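Notes on Keeping a Household Linen Inventory

This entry continues the series on household record keeping that I began in the spring. Earlier entries dealt with kitchen equipment and with paper files. The present one concerns linen, by which I mean sheets, pillowcases, towels, tablecloths, napkins, blankets, and the various lengths of cloth that belong to no category and are kept anyway.

I should state at the outset that I did not come to this subject by inclination. My aunt, Reet Šimkus, managed the linen room of a small lakeside hotel called the Kütt for most of her working life, and when she retired she gave me her ledgers. They sat on a shelf for several years. In October I opened them for the first time with any seriousness, and what follows owes a great deal to them.

The purpose of an inventory

A household that owns more cloth than it can name will buy more cloth. This was my own situation. I had purchased pillowcases on three separate occasions in a single year, each time in the belief that there were none left in good condition. When the cupboards were finally emptied, the total number of textile articles in the house came to 367, among a family of four. The hotel, in its quieter seasons, had operated with fewer.

An inventory answers two questions: what is owned, and in what state. It need not answer any others. I have seen printed systems that ask for the date of purchase, the price, the shop, the thread count and the washing temperature of each article. I kept such a system for one month and then abandoned it. My aunt's ledgers record only the kind of article, the size, a letter for condition, and the shelf.

The letters of condition

The hotel used four letters. A stood for guest use. B stood for staff use, which meant that an article was sound but had a mark or a darn. C stood for mending. D stood for cutting up. An article could move down the list but never up it, with the single exception that a C, once mended, became a B.

I have adopted the same letters at home with one change. In a private house the distinction between A and B is difficult to defend, as the family objects to being classed as staff. I have therefore defined A as anything I would put on a bed for a visitor, and B as anything I would put on a bed for ourselves. My husband has pointed out that this is the same distinction.

The C category deserves particular attention. At the hotel, the mending shelf was cleared every month. In most homes it is never cleared at all, and articles placed there are in effect thrown away slowly. I now permit no more than 7 articles on the C shelf at one time. When an eighth arrives, something must be mended or moved to D that same evening. The rule has been broken twice, on both occasions over the same tablecloth.

Sizes and the problem of the fitted sheet

The ledgers were written before fitted sheets were common at the hotel, and they are silent on the matter. A flat sheet can be measured by folding it in half along each side and laying it against a marked edge of the table. A fitted sheet cannot be measured in this way with any satisfaction. The label is of some assistance when it survives. In my experience it fades well before the cloth wears out, and the words that remain tend to be the country of manufacture.

The method I have settled upon is to sew a short length of colored tape into one corner seam of each fitted sheet when it enters the house: blue for the children's beds, white for ours, yellow for the guest bed. The tape also shows which corner to begin with, provided that it is always sewn into the same one. I began with the lower left. Readers who prefer the upper right will come to no harm.

I tried laundry markers before I tried tape. A pen sold under the name Zilex produced a fine line that was legible at first and gray by the end of the summer. Stamped labels from a firm called Fevach lasted longer but were stiff, and my younger daughter could feel hers through the pillowcase. Tape has given no cause for complaint.

Folding

I do not hold strong views on folding, though I am aware that many people do. The principle in the ledgers is that every article of one kind should be folded to one width, and that this width should be decided by the shelf and not by the article. My aunt kept a thin board cut to the proper width and folded around it. I use a large atlas.

The folded edge faces outward. When the folded edges face the door, a stack can be counted with one finger. When the loose edges face the door, it must be taken out and disturbed, and a stack that has been disturbed is seldom put back as it was.

Articles returning from the wash go to the bottom of the stack and articles for use are taken from the top. In this way wear is shared evenly. I had not observed this rule before October, and as a result four of our bath towels were threadbare while nine others had hardly been touched.

Shelving and air

Our linen is kept in a hall cupboard with five shelves and a door that does not fully close. I had intended to repair the door. Having read my aunt's remarks on stale cupboards, I have left it as it is. She advised a gap of one hand between the top of any stack and the shelf above it, and a full day in the year on which everything is taken out and the shelves are wiped with a cloth wrung in plain water.

She was opposed to scented sachets. Her view was that a clean cupboard has no smell, and that guests who complained of lavender were always more trouble than guests who asked for it. I keep one sachet on the lowest shelf, behind the blankets, where I believe she would not find it.

Wool is a separate matter. Blankets should be stored in cotton bags and looked over for moth in the spring and again in the early fall. I use old pillowcases from the B stack, tied at the neck with the same tape as the sheets. We have used these for six years and have lost one blanket in that time, which had been left in the trunk of the car.

The first count

The first count is the longest. Ours occupied two evenings. I recommend that it be done by two people, one handling and one writing, and that the person writing be the less sentimental of the two. My neighbor Laine Sepp kindly held the pencil for the second evening. Her practice was to look up after any silence of more than a few seconds and ask, "Letter?" I have seldom been so efficient.

It is advisable to begin with towels, about which few people have feelings, and to end with tablecloths. In our case the tablecloths included a long damask piece from my grandmother's wedding, which carries a wine stain the size of a coin. By the rules it is a B. It has been entered as an A, in ink, and I do not intend to revise the entry.

At the end of the count we had moved 62 articles to D. The figure surprised me. A good part of it was made up of single pillowcases whose partners had disappeared, of face cloths worn to a net, and of sheets for a crib that left the house long ago. I cut the soundest pieces into squares for cleaning. The animal shelter in our town accepted the towels, and I would suggest telephoning before making such a delivery, as shelters have their own limits on storage.

The ledger itself

I use a plain bound book with ruled pages. One page is given to each kind of article. The first line records the count, and each later line records a change: one in, one out, one moved from A to B. At the foot of the page the total is carried forward. I considered a spreadsheet and in fact prepared one, but the computer is downstairs and the cupboard is upstairs – a distance that proved sufficient to defeat the entire arrangement. The book hangs inside the cupboard door on a loop of string, with a pencil.

The ledgers of the hotel run to many volumes, and I will confess that I have begun to read them for their own sake. There is a page on which the number of white napkins falls steadily through one summer, with no explanation, until it reaches a figure at which my aunt has simply written "Weddings." There is another on which 300 hand towels arrive from a supplier called Levero in the wrong color, and are entered, after what must have been some discussion, as "White (green)."

A target for the coming year

I do not believe in fixed numbers of sheets per bed, as laundry habits and drying weather vary a good deal. For our own house I have settled on three sets for each bed in regular use and two for the guest room, with four bath towels per person. We are still above this in every category but one. No new article is to be purchased until a page falls below its target, and the targets have been written on the inside cover where all members of the family may consult them. None has yet done so.

The next entry in the series will address the storage of seasonal clothing, on which the hotel ledgers offer little guidance. I would be glad to hear from readers who keep a linen book of their own, and in particular from anyone who has found a dependable way of measuring a fitted sheet.

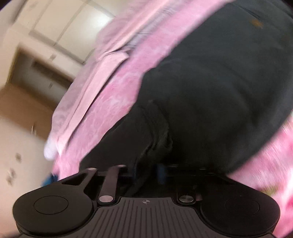 Bukola Edet wrote: My mother measured fitted sheets by putting them on the bed, and if they came off in the night they went to my brother's room. I do like the colored tape, though, and I am going to try it this weekend. May I ask what you do with duvet covers? Ours have the same trouble with labels, and there are two sizes in the house that look identical until you have the thing halfway on. Also, please leave the tablecloth as an A.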